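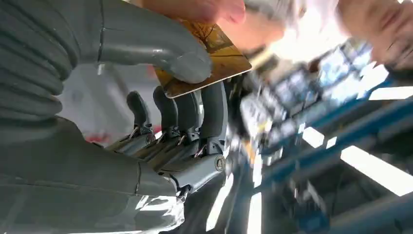

Progress report on the Wainwright equipment grant
13 Jan 2021
Prepared by Floarea Mihăilă for Nadège Tanguy

Dear Nadège,

We've had a really good few weeks and there is plenty to tell you, so I'll start with the hand and get to the money after that.

The Jikari hand is fitted and in daily use. Ionuț has been concentrating on handovers, where a person offers an object and the hand takes it between thumb and fingers. Thin, flat things are the hardest by a long way, and cards have become our favourite test (they bend, they slip, and people never hold them at the same angle twice!). In the last round we ran 156 card handovers and 147 of them ended with the card held securely. In November we would have been pleased with half that.

Most of the failures came when the card was offered low and the thumb closed before the fingers were under it. Ionuț has changed the closing order and wants to repeat the whole round before he claims anything for it.

Spending so far

The hand and its mounting came in on budget. We were quoted separately for spare finger linkages and I held off, which I now think was a mistake. The small pins and joints at the base of the fingers take most of the wear, and Helletti's delivery times are long. I would like to order one full set of spares now, at a cost of 1000 pounds, out of the money set aside for repairs. That line hasn't been touched, so no new funds are needed, only your agreement to spend it early.

We also saved a little by making our own cable guides. Costel Lazăr drew them up in an afternoon and they have held up well.

What we would like to buy next

The big question is whether to add a second hand, left-handed this time, or put the money into better fingertip sensing for the one we have. Luminița Sandu has had prices from both Helletti and Grakley. The sensing kit comes to around 3000 pounds, fitting included. A second hand is several times that and would need its own arm, controller and floor space.

I went into this wanting the second hand, I admit. Having watched the card trials I have come round to the sensors. At present the hand judges its grip mostly from motor load, and with something as light as a card there is very little load to go on. Grakley will lend us a kit for a month before we commit, and Luminița has asked them to hold one.

Decisions needed from you

Agreement to buy the spare linkages from the repairs line.
Agreement in principle to the sensing kit, subject to the loan going well.
Whether the second hand can stay in the plan for next year. We'd all love it to.

Ionuț's full results table will follow once the repeat round is done.

With thanks and best wishes,
Floarea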